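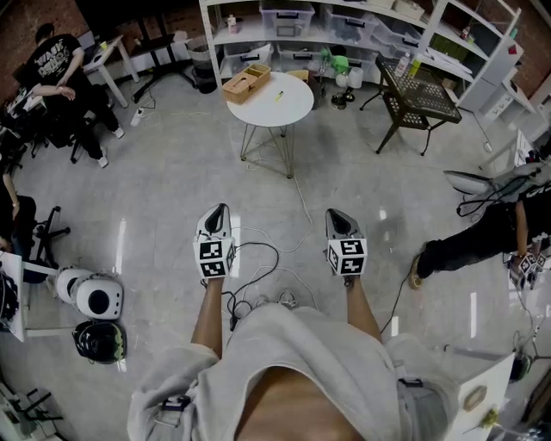

Wenn wir die Nebelfolge vorziehen, verlieren wir den Leuchtturmwärter zu früh, und der trägt doch die halbe Geschichte! Mit diesem Einwurf aus der Runde ging es los, noch bevor die Tagesordnung verlesen war. Er wurde dankbar aufgenommen und unter TOP 2 ausführlich besprochen.

Protokoll der Novembersitzung, Hörspielgruppe Plusico, Tratach
Beginn: 19:15 Uhr
Ort: Probenraum über der Bäckerei

TOP 1 Protokoll der letzten Sitzung

Angenommen, mit einer Korrektur: Die Möwen in der Eröffnungsszene wurden damals nicht gestrichen, nur leiser gemacht. Darauf legt die Geräuscherunde großen Wert, und sie hat recht, die Möwen sind herrlich.

TOP 2 Stand der Reihe »Plovard«

Die Reihe bleibt bei 6 Folgen. Das Manuskript der ersten Folge liegt fertig vor und hat jetzt 3706 Wörter. Beim lauten Lesen passt das gut in die vorgesehene Sendezeit, auch mit der langen Pause nach dem Läuten. Großer Applaus für die neue Schlussszene am Kai! Als die Stelle mit dem vertauschten Koffer vorgelesen wurde, war es im Raum so still, dass man unten die Knetmaschine hörte.

Zur Reihenfolge: Der Vorschlag, die Nebelfolge an den zweiten Platz zu setzen, fand zunächst viele Anhänger, weil sie die stärkste Klangfolge ist und wir alle darauf brennen, sie endlich aufzunehmen. Dagegen stand der Einwurf vom Anfang. Nach längerem Hin und Her (mit einer sehr schönen Abschweifung über Nebelhörner und warum sie in Moll klingen müssen) einigte man sich so: Die Nebelfolge bleibt, wo sie ist, aber der Leuchtturmwärter bekommt vorher einen Monolog, in dem man den Nebel schon ahnt. Die Schreibgruppe übernimmt das und freut sich ausdrücklich darauf.
Offen blieb, ob der Wärter Dialekt spricht. Eine Hörprobe wurde gleich am Tisch gemacht, mit Dialekt und ohne. Mit Dialekt lachten alle, ohne Dialekt bekam man Gänsehaut. Wird bei der nächsten Leseprobe entschieden.

TOP 3 Geräusche

Der schönste Punkt des Abends. Vorgeführt wurden:
- Schritte auf Kies: Katzenstreu im flachen Backblech, mit Ledersohlen. Sofort angenommen.
- Ruderboot: nasses Leder an einem alten Stuhlbein, dazu die Wasserschüssel. Klingt verblüffend echt, muss aber näher ans Mikrofon.
- Brandung: Linsen in der Trommel. Noch zu gleichmäßig, es fehlt das Zurücklaufen der Welle. Vorschlag aus der Runde, Linsen und groben Sand zu mischen.
- Feuer im Ofen: Zellophan und kleine Zweige. Bitte keine Bonbonpapiere mehr, die knistern zu fröhlich.

Das Knarren der Leuchtturmtreppe fehlt weiterhin. Wer zu Hause eine wirklich schlimme Treppe hat, bitte melden, wir kommen mit dem Aufnahmegerät vorbei. Gesucht wird außerdem eine Tür mit schwerem Riegel. Der Schuppen hinter dem Schulgarten wurde genannt, der Riegel dort soll ein Traum sein.

TOP 4 Musik

Die Titelmelodie liegt in 2 Fassungen vor, einmal mit Akkordeon und einmal mit Klarinette. Beide wurden zweimal angehört. Das Akkordeon hat mehr Hafen, die Klarinette mehr Geheimnis, und eigentlich möchte man keine davon hergeben. Beschluss: Akkordeon am Anfang, Klarinette im Abspann. Einstimmig, und zwar sehr laut einstimmig.

Das Musikhaus Kolev leiht uns für die Aufnahmen ein Harmonium. Das Instrument steht im Erdgeschoss und muss nicht getragen werden, wir dürfen dort nach Ladenschluss aufnehmen. Herzlichen Dank dafür! Vorher ist zu klären, ob die Straßenbahn zu hören ist und in welchen Abständen sie fährt.

TOP 5 Proben und Aufnahmen

Vor der Aufnahme der ersten Folge gibt es noch 2 Leseproben, beide um 18:30 Uhr im Probenraum. Bitte Manuskripte einseitig ausdrucken und nicht tackern, das Umblättern hört man auf jeder Spur. Stoffkleidung statt Regenjacken. Halsketten und Schlüsselbund bleiben in der Garderobe.

Die Rolle der Postbotin ist noch frei. Sie hat wenig Text, kommt aber in jeder Folge vor und weiß als Einzige, wer die Briefe schreibt. Neue Stimmen sind sehr willkommen, Vorerfahrung braucht es nicht.

TOP 6 Verschiedenes

- Der Teekocher ist repariert.
- Die Decken an der Straßenseite dämpfen hörbar besser als der alte Schaumstoff und bleiben hängen.
- Anregung, die erste Folge vor der Ausstrahlung gemeinsam im Dunkeln anzuhören. Begeisterung auf allen Seiten, Kissen bitte mitbringen.
- Die Wasserschüssel aus TOP 3 gehört in die Teeküche und ist dorthin zurückgewandert.

Ende der Sitzung: 21:40 Uhr. Danach wurde noch am Nebelhorn probiert.

Zuletzt erschienen
Protokoll der Oktobersitzung
Wie klingt Schnee? Notizen vom Geräuscheabend
»Plovard«: Figuren und Schauplätze
Mitmachen bei Plusico
Leseprobe: Der Koffer am Kai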